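Nutis Household Hardware Vocabulary
Data card, second release

Summary
The Nutis vocabulary is a list of 230 everyday terms for cabinet and door hardware, with spelling variants and short definitions. It is maintained by the Rulturero language office and is intended for translators, catalog editors and teachers of trade English.

Contents
Each entry gives a headword, a plain definition, one sample sentence and, where known, a regional variant. Entries are grouped under 8 headings, among them pulls, hinges, latches and finishes. Proper names and trade names are excluded.

Sources
Terms were gathered from printed catalogs supplied by Wurorer and from the Kapoor glossary. Soledad Pereyra edited the definitions and settled disputed spellings. About 50 entries were rewritten for this release -- most of them under "finishes," where usage differs widely from one seller to the next.

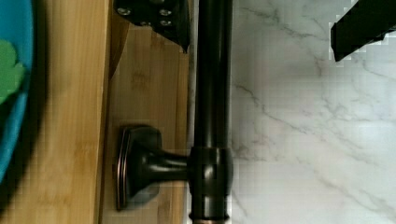 Known limits
Coverage of window hardware is thin. Regional variants are recorded for the United States and Canada only. Color words such as "antique" and "aged" are defined by common use and should not be read as technical standards.

Corrections
Proposed changes should state the headword, the present wording and the wording requested. Corrections received before the end of February will be considered for the next release.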